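Kestel 2 review: teaching a gripper from its own point of view

Posted March 4, 2021

I've had Kestel 2 on the bench since November and I'm still finding excuses to use it. It's a training kit for imitation learning: you guide the arm through a job by hand, it records what the wrist camera sees, and it learns to do the job from those recordings. No overhead camera, no markers stuck to the table.

What won me over is how little it needs. I gave it 376 demonstrations over 6 sessions, all on plain household things, and the policy was reaching for the right object well before I'd finished — lovely to watch!
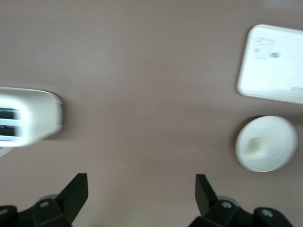 Handling of blur

Wrist views smear whenever the arm swings, and a white toaster on a pale table can turn into a soft glow. Kestel 2 keeps those views in training instead of throwing them out. I trained it both ways, and the version with the blurred ones left in made far fewer bad approaches.

Niggles

Set-up took me two evenings, and the manual skips the part on finger calibration. White on white still trips it up now and then.

Score: a very happy 3 out of 3 from me for the method, 2 for the manual.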